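Tips for recording tidying jobs at home with hand-held grippers

Clear one piece of furniture and stick to it for the whole session. A desk with a drawer and a few shelves gives you plenty of short jobs: open, put away, close, move the lamp along.

Charge both grippers the night before. Wipe the lenses with a dry cloth, and check that the marker cubes sit firmly. A loose cube spoils every take after it slipped, and you won't notice until November.

Start each take with the drawer in a different position - shut, half open, right out. Shift the ornaments a hand's width between takes as well. We aim for 200 takes per job, and Mafalda swaps the objects over every 5.

Move at the speed you would use to put away glasses. Jaime rushed his first batch for the Sendell set and most of it had to be done again.

Keep fumbles if you recover from them. If you drop something on the floor, stop and bin the take.

With two people working, agree who reaches first. Stand to the side, keep elbows in and don't talk with your hands.

Heavy vases are hard on the jaws. Use light ones with artificial flowers, and grip low on the neck.

Name the folders before lunch, and copy them to a second drive before anyone goes home.
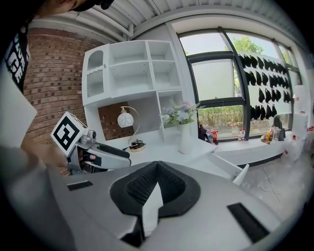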